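We use cookies to keep this site running and to see which posts get read. By continuing you agree to our cookie policy. Accept | Manage settings

A few thoughts on a very long floor

Saturday, February 27, 2021

I've been meaning to write about the office for weeks, and every time I sit down to do it I end up moving a chair instead. So this is my Saturday post, with coffee, in sweatpants, before I can talk myself out of it.

For anyone new: we took over the second-floor space in the Gason building in February, and I got handed the furniture because I once said out loud that I had opinions about desks. Never do this at work! The place came with its floor, its brick and a lot of elbow room, and the rest has been me and a tape measure.
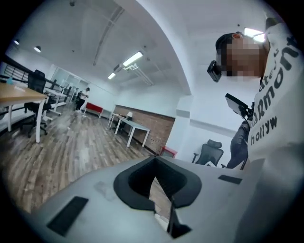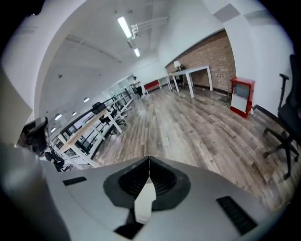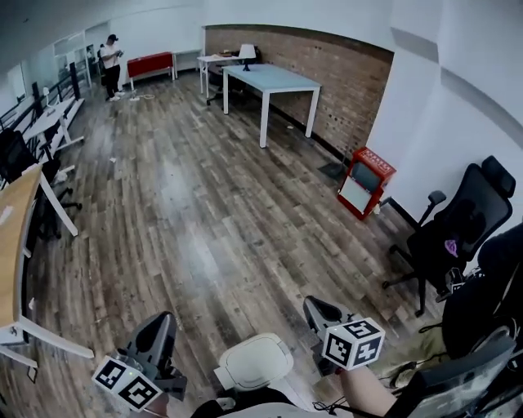

The office in February, plank floor and all.

Okay, the floor. I love this floor so much. It's gray planks and brown planks and a kind of weathered tan, all mixed up together, and they run on the diagonal when you stand where I usually stand (by the kitchen door, holding a mug). My old office had carpet tiles the color of wet cement, so I may be easy to please. But the mix of tones does a lot for you. You can put almost any chair on it and the chair looks like it was meant to go there.

The bad news is that it shows every scrap of white paper. Dark crumbs vanish, you could lose a whole granola bar on it, but a corner torn off a packing slip glows at you from the other side of the room. I picked up little white bits on Monday and there were new ones by lunch. I've started keeping a dustpan under the sink and I'm not above using it in the middle of a phone call.

Then there's the brick. It's the real red-brown stuff, on the back wall toward the right, with white all around it, and I spent an embarrassing amount of time deciding what was allowed to stand in front of it. My first plan was shelves. I had a whole Rernero shelving system in my online cart, 87 inches wide, and I got as far as typing in the card number. Then I taped the outline on the wall with painter's tape and hated it. All you'd see was binders.

So we went with white tables on thin legs, and I'm glad. You can see the brick under them and over them and it feels like part of the room. The one with the pale blue top is my favorite. The little white lamp went back there too, on the other table, and a few people have asked me where it came from. It was 40 dollars at the Sakamoto outlet and I carried it home on the bus in my lap.

The red cabinet is more of an argument. Some people call it a bench, and they do sit on it, so I guess it's a bench. It's low, it's very red, it has white legs, and it lives along the back wall with a small white table for company. Half the team wanted it gone. I said give it two weeks, and after two weeks they'd all gotten used to dropping their coats there and I didn't hear another word. I think a mostly gray and white room needs one loud thing in it. (My sister-in-law, who has actual taste, thinks it needs zero loud things. We've agreed to disagree.)

Chairs! I could do a whole post on chairs. We have black mesh ones, and the tall one with the headrest is the one everybody wants. People leave things on the seat to claim it, like towels at a hotel pool. I looked at replacing the whole lot with a matching set from Voltow, and at 300 dollars a chair I closed the tab pretty fast. Black mesh it is. They roll nicely on the planks, a bit too nicely if you push off with both feet, and I've been asked to stop doing that.

The desk with the wooden top is the odd one out, with white metal legs and a warmer look than the tables by the brick. I thought it would bug me that they don't match. It doesn't, much. The wood picks up the brown in the floor, and it's the desk people drift to when they want to spread out. What I do need to fix is the tabletop clutter. Bottles, mostly. I put out a tray. The tray now has mail in it.

Lighting I mostly leave alone. The ceiling is open, white, all ducts and pipes, with long fluorescent fixtures down the middle and a row of small round pendants off to the side. The pendants are the pretty ones and the fluorescents do the work. Late in the afternoon I like to switch off the big ones over my end and just have the small round ones going, and then somebody says they can't read their notes and back on they go.

Still on my list:

A better spot for the floor sign by the brick, which leans – it's red on top and I notice it every single time I walk past.

Something to cover the cable that runs along the floor near the back. I bought one of those rubber channels and it was the wrong width. I bought another one and it was black, and a black stripe on this floor looks like a racetrack. White next time, to go with the cable.

Plants. We have a budget of 300 dollars for plants, and I've killed every plant I've ever owned, so I'm taking suggestions. Low light, no fuss, nothing that drips.

Felt pads for the table legs, because the scraping goes right through my teeth.

I want to leave the big open stretch in the middle the way it is. People keep offering me things to put in it, a sofa, a ping-pong table, another row of desks, and I keep saying let's wait until spring. I like having somewhere to walk when I'm on the phone.

If you've got a plant that has survived a person like me, leave the name of it in the comments.

Recent posts

Painter's tape is the best tool I own
The Sakamoto outlet, aisle by aisle
What I kept from the old office
How to carry a lamp on a bus
Coat hooks, part two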